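How to get through a hospital outpatient appointment without losing your day or your temper

I've had more outpatient letters than birthday cards in the last few years, most of them from the clinics at Vimura. What follows is the method I've settled on. It works for most departments, though eye clinic has its own laws of time.

Before you start

You need the letter, a pen, a full list of your medicines and something to eat. Allow 30 minutes for the preparation, most of which goes on finding the letter.

1. Read both sides of the letter

The front has the date and the name of the clinic. The back has everything that matters: whether to fast, whether to bring a sample, and which entrance to use. At Vimura the Hudec Wing has its own door on the far side of the car park, and the main reception will send you back outside to find it.

2. Write down your medicines

Name, dose, how often. Include creams, inhalers and anything from the health food shop. "The little white ones" covers half the pharmacy.

3. Pick your three questions

You may have 12. Choose the three you'd be cross about forgetting and put them at the top. An appointment can be over in 5 minutes, and the first of those goes on spelling your surname.

4. Sort out clothes the night before

Go for sleeves that roll up and layers that come off. If it's anything to do with feet, knees or hips, you'll be asked to take your shoes off, so lace-up boots are a poor choice. Smart shoes are fine if they undo quickly.
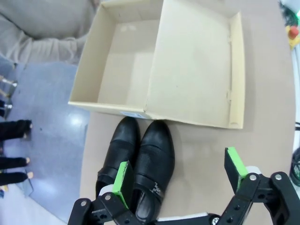
Black leather shoes, next to a cardboard box.

Put the letter, the list and your keys by the door. If you're having eye drops or sedation, you won't be driving home, so book the lift now.

5. Arrive early, but not heroically so

Fifteen minutes is plenty. Add another fifteen if you're parking, and take a photo of the row you're in. The machine at Vimura takes cards on a good day – carry coins.

6. Check in, then check again

Use the screen if there is one, then sit where you can see the desk. If 60 minutes go by without your name being called, ask politely whether you're still on the list. I was once marked as "did not attend" from a chair directly opposite the receptionist.

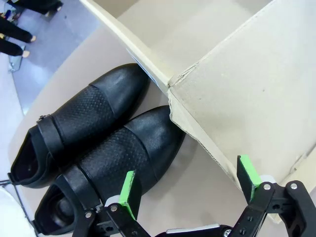

7. In the room

Hand over the medicines list first. Ask your questions in order and write down the answers, including the dull ones. Before you stand up, find out what happens next, who arranges it and how long you should wait before chasing.

8. Afterwards

Book any follow-up at the desk while you're still there. At home, put the clinic's phone number on the front of the letter in large writing. If the results are late, ring just after the lines open – by mid-morning the queue has its own weather.

Related guides
Changing your GP surgery when you move
Voltedent dental plans: reading the small print
Getting a repeat prescription before a holiday
Visiting hours and parking at Hultuno General
What to pack for a short hospital stay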